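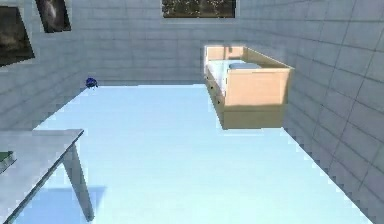
Where Should the Pictures Go? Hanging Heights in Small Community Galleries
Haruto Maruyama
Final project report, 21 June 2021

I began this project because my grandmother, who loves a gallery more than anyone I know, came home from the Lucero Rooms in Sudport with a sore neck and a few firm opinions! She is not tall, and the paintings had been hung for people who are. I wanted to find out how small galleries choose a height, and whether visitors mind.

Over 2 visits in October I handed out 70 survey cards and got 40 of them back, which pleased my supervisor and rather surprised me. Most people favoured a lower centre line than the one in use, and parents with prams felt strongly about it (one filled both sides of her card and carried on up the margin).
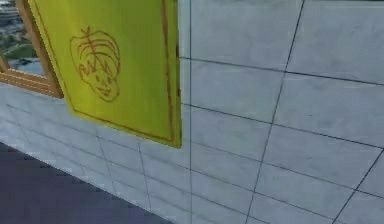 Figure 1. Yellow-green panel with a simple line-drawn face, on a grey tiled wall.

Colour came up more often than I'd planned for. Several visitors said a bright work could hang almost anywhere and still be found, while darker ones needed to be close to eye level.

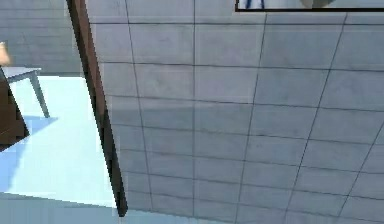 Labels were the other sore point, and I wish I had given them a whole question of their own. People told me they had to crouch, or step back and lose the print altogether. If I did the survey again I would measure label heights first, and I'd bring my grandmother along.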